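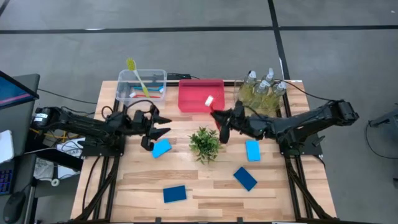
Top view of the table during the wipe-and-sort task set, sponges out, red tray at the back.

Steser bench, two-arm table build

Status: working, in regular use. Last edit 27 November 2024.

This repository holds the build notes, configuration and recorded runs for a two-arm tabletop setup built in the Rirnell shared workshop. The data set that comes with it is named Plultberg. Both parts are covered here.

Contents

hardware/ cut list, bracket drawings, cable lengths
config/ joint limits, home poses, camera settings
runs/ recorded sessions, one folder per run
tools/ playback, trimming and export scripts
dijkstra/ path planner used for the scripted return moves

Hardware

The table is a wood top on a black aluminum extrusion frame. Arms mount on opposite sides and face each other across the work area. The rails along the two long sides carry the arm mounts and the cable runs, so the top itself has no holes in it. Mounts can be slid along the rail after loosening the bolts. If you move one, run calibration again before recording; the old offsets will load without a warning.

Arm cables follow the frame. Leave enough slack at the shoulder for a full sweep. An early version was tied too short on the left side and pulled a connector out at full reach. The lengths in hardware/ are the corrected ones.

The floor under the table is carpet tile. The feet settle into it over the first few days. Level the top again after that and check it whenever the frame has been moved.

Objects

The task set uses cheap household items. Light blue and dark navy sponges go on the open wood. The red tray, a clear bin of utensils and the clear spray bottles with white triggers stand along the far edge. A small artificial plant is placed near the middle as an obstacle for both arms.

Clear plastic is hard for the depth stage. Expect holes in the depth map over the bin and the bottles. The color stream is not affected. The export script leaves the holes as zeros and does not fill them.

Tasks

sponge_to_tray: pick a named sponge and put it in the tray
sponge_sort: light sponges left, dark sponges right
small_to_tray: place a small item in the tray
handover: pass a sponge from one gripper to the other, then set it down
clear_center: move the plant to the back edge without tipping it

Recording

Both arms are operated by hand through a pair of leader arms. Each run starts and ends at the home pose in config/. The move back to home is scripted and uses the planner in dijkstra/, which works on a coarse grid over the tabletop. It is slow but has been reliable. Frames from the return move are marked and can be dropped with the trim tool.

Runs in this release: 90
Kept after review: 66
Rejected: 24, mostly dropped objects and late starts
Longest kept run: 51 seconds
Object layouts: 12

Rejected runs are included in runs/rejected with a one-line note each. They are excluded from the default export.

File format

Each run folder has a video file, a joint log and a short text file with the task name and layout number. Joint angles are in radians, gripper opening is 0 for closed and 1 for fully open. Times are in seconds from the start of the video. Joint logs recorded before January have the left and right columns swapped; the loader corrects this if the version field is missing.

Known problems

The right gripper reads slightly open when closed with nothing in it. Use a threshold, not an exact zero.
Sponges shift when an arm touches down nearby. Layout files give starting positions only.
Lighting was not controlled. Runs made late in the day are darker.
The desk next to the table is in view on the left, including part of a monitor. Crop it if screen changes affect training.

Limits

One table, one pair of arms, one operator. Nothing here was tested on another build. There is no force data.

License

Drawings and scripts may be reused with credit. Recorded runs are for research and hobby use. Send corrections as an issue and include the run number.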